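Braltum Two-Arm Station - Setup Guide
Section 3: Teaching the spoon sort by hand

Read Section 2 first. Arms must be homed before any of this.
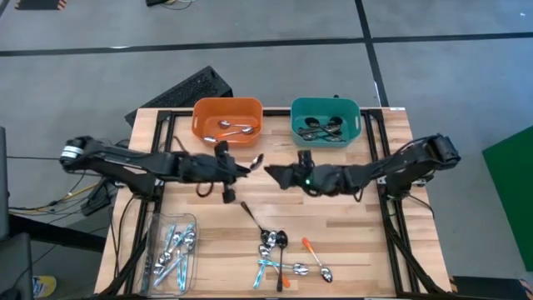

You drive both arms from the leader handles. Left handle moves left arm, right handle moves right arm. Whatever you do gets saved, good or bad, so go slow the first few tries.

Before you start

1. Bins at the far edge of the table, side by side. Orange left, teal right. Clear container near left.
2. Loose spoons in the open area in front of the arms. Any angle. Mix the handle colors.
3. Check the cables. Nothing hanging where a gripper has to pass.
4. Open Clurneck on the station PC, pick the Eken profile, task name "spoons". Lower case, it's picky.

Recording a run

5. Both grippers open, arms up off the wood. Press Record, wait for the beep.
6. Pick ONE spoon. Close on the handle, not the bowl - bowls roll and you'll loose the grip.
7. Lift straight up, then over. Don't drag.
8. If it's facing the wrong way, pass it to the other gripper over the middle of the table. Close the second gripper fully before opening the first.
9. Lower into the bin, open, back out the way you came in.
10. Repeat till the loose ones are gone. Press Stop. Keep or Discard.

Note: a dropped spoon is fine if you pick it back up. Keep those runs. Discard only if a bin moved or you hit the table.

Note: runs longer than 3000 frames get split on save. Normal, leave them alone.

CAUTION: Hands out of the table area while the arms are live. Hit Pause before you reset spoons, every time.

CAUTION: Gripper tips come very close at the handover. If they touch and the force reading goes over 1000, the arms lock. Release both handles, press Clear, re-home.

After the session

11. Park both arms. Wait for teh Parked message before power off.
12. Copy runs to the Acuña folder. Check the last one opens.

Bad playback, jumpy arms: see Section 5. Usually the handles need zeroing.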